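Trois semaines que je teste le planificateur bimanuel de Grudine, et je reste de mauvaise humeur. La documentation promet une politique « prête pour la cuisine ». Moi je veux bien, mais je regarde d'abord ce que font les deux bras en simulation, au-dessus de la poêle et de la planche à découper.
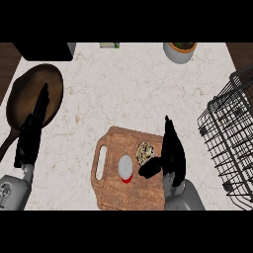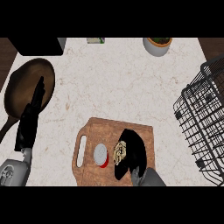 Le plan de travail en simulation, deux vues.

Ce qui me gêne, c'est l'évaluation. 208 épisodes, un seul score de réussite, et aucune trace des replanifications. Or le journal en contient 3918 lignes, que j'ai fini par dépouiller avec un script maison. Dans 47 épisodes, le bras gauche attend une pose d'objet que le module de perception a déjà publiée – un bête problème d'horodatage, à mon avis. Le score, lui, compte ça comme une hésitation de la politique.

Riku Ikeda me répond que la version de juin corrigeait la file de messages. J'ai relancé avec cette version : 11 blocages sur la même série. C'est mieux, d'accord. Je ne sais toujours pas d'où viennent les autres, et je n'ai pas envie de toucher au contrôleur avant d'avoir compris.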